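Notebook, Cell 2 (laundry sorting arm)
12th May
Present: me, Fergal Phelan until lunch, Lăcrămioara Ilie on the phone in the afternoon

Carrying on from the last entry. Complaint is still the same: the arm reaches into the basket, closes on cloth, lifts, and the cloth slides off before the wrist clears the rim. Worse on dark synthetics than on cotton. Towels fine. The log puts most of the drops in the first part of the lift, before the wrist rotates.

Started with the gripper off the wrist. Four M5 screws, one of them barely more than finger tight, the one behind the cable clip. That is the second time for that screw. Cleaned all four, fresh threadlocker, and the clip now goes on the next hole over so the driver gets a straight run at the head. Drawing needs changing to match. Not done yet.

Finger pads: left one glazed across the tip, right one fine. They went on together, so the left finger is doing more of the work than the right. Put a straightedge across both with the jaws closed and there was a visible gap at the right tip. Fergal thought the finger was bent. Took it off and laid it on the surface plate and it is flat. The carriage was seated on a bit of lint packed under the linear guide end cap. Picked it out with tweezers, wiped the rail, two drops of the light oil, ran the jaws open and closed by hand until they felt even. Gap gone.

Lint is in everything below the wrist cover. The Flarkov gripper has felt wipers on the guide and they were solid gray. Replaced both. Only one spare pair left in the drawer; order more. The cover itself has a split along the fold on the lower side. Taped for now with the cloth tape, which will last until it doesn't.

New pads are the softer compound from Mac Suibhne, the ones with the fine crosswise ribs. Same bolt pattern, slightly thicker, so the closed position had to be taught again. I did this with the jaws empty, then on a single layer of jersey, then on a folded cuff. Wrote the empty value to the controller and left the other two in the sheet.

Force limit. It was at 40 percent of rated. Somebody raised it from the original setting in August and the note against the change only says "drops". With a misaligned finger that would have helped a little and hidden the cause. I put it at 50 this morning to see what happened, and the arm held better but brought up two garments at a time and stretched a collar. Back down to 40 for now. Would like to try lower once the pads are bedded in.

Checked the force reading while I was there. Load cell zero had drifted up by 19 counts with the jaws open and nothing in them. Re-zeroed with the arm in the home pose and again with the wrist pointing down, and the two agree now. They did not agree before I reseated the connector at the elbow, so that connector goes on the watch list. The pins look clean. The strain relief does not do much.

Cameras: overhead one cleaned, no other change. Depth on black cloth is still poor, with holes in the cloud wherever the fabric faces away from the lamp. Fergal moved the lamp further along the rail, which filled some of the holes and put a hot spot on the basket rim. Moved it halfway back. The Ploso picker then chose points on cloth for every attempt in the short run, whereas before it sometimes went for the rim. I have left the exposure alone; changing two things at once is how we got into this in March.

Lăcrămioara rang about the lift path. Her point, and I think she is right, is that the arm goes straight up from the grasp point wherever that point is. When the grasp is near the side of the basket the cloth drags over the edge, and the edge takes part of the load at a bad angle. A person doing the same job uses the second hand to keep a fold up near the rim while the first hand pulls, and moves the garment toward the body before lifting it. We have one arm. What we can do is shift the wrist toward the middle of the basket for the first part of the lift and only then go up.

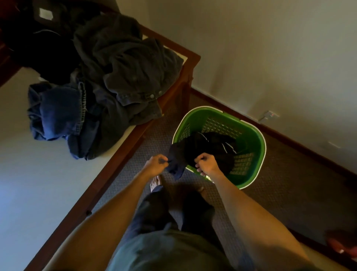
She has written this as an extra waypoint, with the offset taken from the distance between grasp and nearest wall. If the grasp is already near the middle the offset is zero and the path is the old one. Loaded it as lift_b so that lift_a can be put back from the pendant without a laptop. First passes at quarter speed with my hand on the stop. No contact with the basket walls. At full speed the wrist overshoots a little at the waypoint, so I lowered the blend radius and the overshoot went away at the cost of a small pause. Acceptable. The cell is waiting on the folder most of the time anyway.

Ran the mixed load from the Findenness bags through it with the new pads, force at 40 and lift_b. Drops are down. The ones left are nearly all trousers caught by the waistband, where the jaws close on the thick seam and the pads only touch at the heel. That is a grasp choice problem and belongs to Lăcrămioara. I sent her the log with those attempts marked.

Also found while in there:

Basket locating pin on the left is worn on one side. Basket can rock slightly when pushed. Turned the pin half a turn so that the good side bears.

Air line to the cabinet has a slow hiss at the push fitting. Recut the end of the tube and refitted. Quiet.

Light curtain tested at start and end with the test rod. Trips and resets as it should.

Cycle counter since last pad change reads 2,000. Put a sticker on the cover with the reading, as the controller clears it on reset. I want the wipers looked at whenever the pads are.

To do:
— Order felt wipers and a wrist cover
— Update gripper drawing for the clip position
— Proper strain relief at the elbow
— Try a lower force limit after a few days on these pads
— Ask Fergal where the other lamp bracket went

Left the cell powered, arm parked in home, lift_b active. If it starts dropping jersey again, look at the left pad before touching the force limit.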